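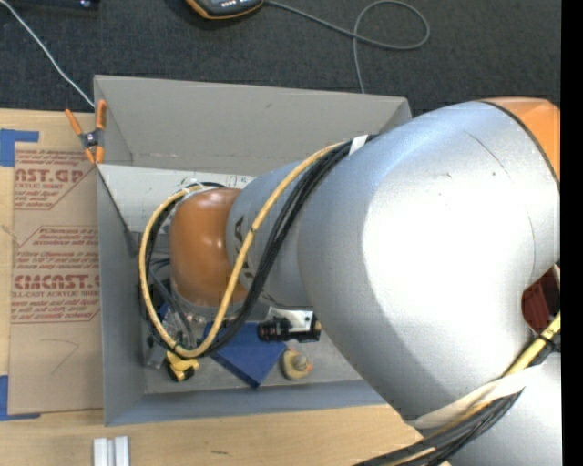
Against the Deep Bin

Most small packing rooms are furnished by default. Somebody buys a table, somebody else buys a stack of gray rectangular bins, and the two are put together without further thought. The bin goes on the table, the goods go in the bin, and for the next ten years people bend, reach and rummage. I have worked in rooms like this for most of my career, and my position is that the open bin on a bench is a good tool used at the wrong depth.

The case for the bin itself is easy to make. It has no lid to lose. It stacks when empty if the walls slope, and a sloped wall also lets a small item slide back toward the floor of the bin instead of lodging in a corner. Matte gray is a sensible finish. It does not throw glare back at the person working over it, and most goods stand out against it, with the exception of gray goods, which should be given a bin of another color.

Depth is where the trouble starts. Catalogs sell bins by volume, and buyers compare price per liter. On that measure the deep bin always wins. The measure is wrong for a picking position. What matters there is the distance from the rim to the item, and the angle at which the wrist has to work once it is past the rim. In a shallow bin the forearm stays above the wall. In a deep one the whole forearm goes in, the elbow comes up, and the near wall is in the way of everything.

At Lunitz, where I spent two years on the packing side, the standard bench bin had walls 200 mm high. We trialed a deeper one on the grounds that it would need refilling less often. It did need refilling less often. It also came back from the bench with a layer of items at the bottom that had been there since the first fill, because people take from the top and the corners and leave the rest. Ginette Cordier, who ran the stock records, found that the recorded quantity and the usable quantity had drifted apart. An item at the bottom of a deep bin is in stock on paper only.

The usual answer is to tilt the bin. Tilting helps, within limits. A wedge of 18 degrees under the rear edge brings the far corners closer and lets the contents settle forward. It also piles them against the near wall, where they are hardest to see, and it uses up table. I would tilt a shallow bin if the bench is high. I would not use tilt to rescue a deep one.

The second answer is dividers. Rüdiger Stüber has argued for years that any bin can be made usable with enough dividers, and in a workshop that keeps the same parts all year he is probably right. In mixed packing, the contents change between morning and afternoon. Dividers then have to be moved, and people stop moving them after the first week. A box of unused dividers under the bench is a fair sign that this has happened.

The table gets less attention than the bin, and it should get more. I prefer a light wooden top. A dropped item can be found on it quickly, and it is quieter than steel. Its height should be set with the bin in place. A table that is right for writing labels is too high once there is a wall standing on it, and a great many benches are set up by people who tested them empty. Measure to the rim, set that to elbow height or slightly under, and accept that the label printer will need its own surface.

The floor is a matter of preference up to a point. Dark carpet is comfortable to stand on and reduces noise. It also hides small dark items very well. If the goods include screws, caps or black clips, a plain hard floor in a pale color is the better choice, with a mat for the feet.

Cost is the remaining objection. Kleinschmidt and Stallari both list shallow bins at nearly the price of deep ones, so a room that needs 1000 liters of capacity will pay considerably more to get it in shallow form, and will need more shelf as well. I accept this for storage. Keep the deep bins on the rack, where a full one is handled as a unit and nobody reaches inside. The picking position needs only a few shallow bins, refilled from the rack.

Refilling is work, and it has to be assigned to a person by name. At Lunitz it was done at two in the afternoon, before the second packing run. The bins were emptied completely, wiped, and filled again to half height.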